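VEVHAM COLLEGE OF FURTHER STUDY
Workplace Organisation, Unit 5
Handout: The Shared Desk - Books, Papers and Power

Issued 1 September 2023

Purpose of this handout

Students on this unit are asked to set up and maintain a shared study desk. The notes below accompany the practical session in Room 318 and should be read before attending. They replace the sheet issued in April.

1. Clearing the surface

All items are to be taken off the desk before any are put back. Loose papers are sorted first, as they are easily lost between larger items. The surface is then wiped with a lightly damp cloth and left to dry. Cable covers set into the desk should be closed while wiping is under way, and the cloth must not be pressed into the gap around the lid.

2. Stacking books

Books in daily use may be kept flat in a short stack. The largest item goes at the bottom, even where it is the thinnest, so that nothing above it overhangs. Spines should face the same way. Magazines and stapled booklets bend under weight over time - those not needed within the week should go back to the Risano shelving at the rear of the room.

Library books must be kept apart from personal copies. A stack should be low enough to lift with two hands in one movement.

3. Power and leads

Each desk is allowed one extension unit. It should stand to the side of the books, with its sockets facing the user. One extension unit must never be plugged into another.

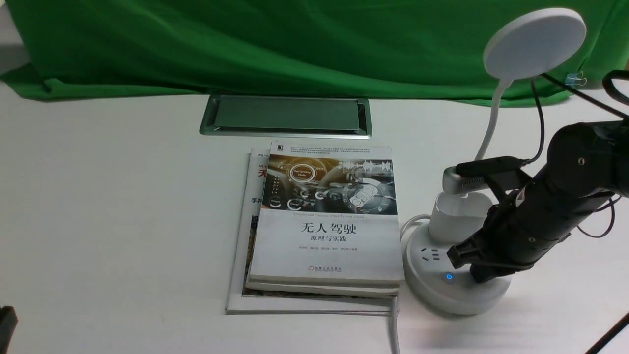 Leads should take the shortest safe route to the wall or floor outlet. Where a lead has to pass over the edge of the desk, it should do so away from the place where the user sits, and any spare length should be gathered loosely. Tight coils are not permitted while a unit is in use.

4. Leaving the desk

At the end of the session, unplug all chargers, return borrowed items and push the chair in. Faults with sockets or covers are to be written in the desk log.

Written task

Describe, in around 200 words, the changes you made to your desk and the order in which you made them. Hand in your work at the unit office.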